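Handing out spare keys

20/03/2026

I spent most of January sorting out who has a key to our house, and it took longer than I thought it would.

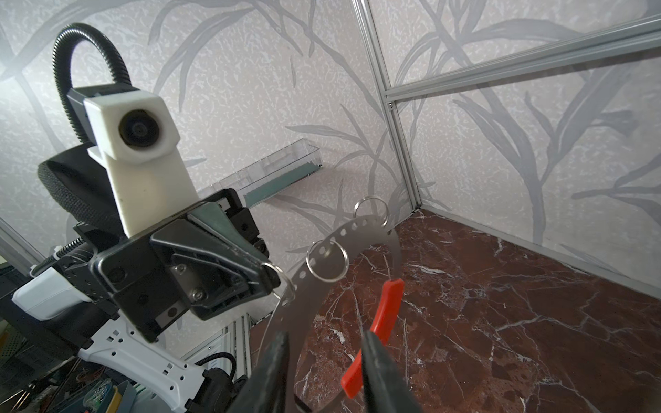

A reader wrote in after my last post to say that she gave up on spare keys years ago and put a keypad on the back door, and that I should do the same and stop worrying. She may be right. I looked at two keypads and didn't like either one. The batteries die in the cold, and our back door swells in wet weather so the bolt has to be pushed home by hand anyway.

So, keys. When we moved to Urquijo Street the seller left us a coffee can with 10 of them in it. Three fit the front door. One fit the shed. The rest fit nothing I could find, and I tried them all, including on the old mailbox.

I had the front lock rekeyed the same week. The shop was Nesiser, out past the feed store, and they charged me $69 for the lock and seven new copies. I should have asked for fewer. Seven copies is a lot to keep track of, and by the following winter I could only account for four.

My system now is dull but it works. Each copy has its own ring and a paper tag with a letter on it. No name, no address. The letters are written down in the notebook in the kitchen drawer, next to the name of the person who has that key and the month they got it. When a key comes back I cross out the line.

The neighbors across the street have A. My sister has B. C is with the dog sitter, but only when we travel, and D stays in my desk at work. The other three turned up in a coat, in the glove box and in a bag of picture hooks. They're in the notebook too.

The tags are the weak part. Paper wears through at the hole, even with a reinforcement sticker on it. I bought a pack of plastic ones from Trirkero and the ink rubbed off in a pocket. Paint marker holds up better if you let it dry overnight.

The shed is next. It has a padlock that sticks, and I still have that one key for it, so I need to get a copy made before I lose it - the Nesiser counter closes at noon on some days, and I keep getting there late.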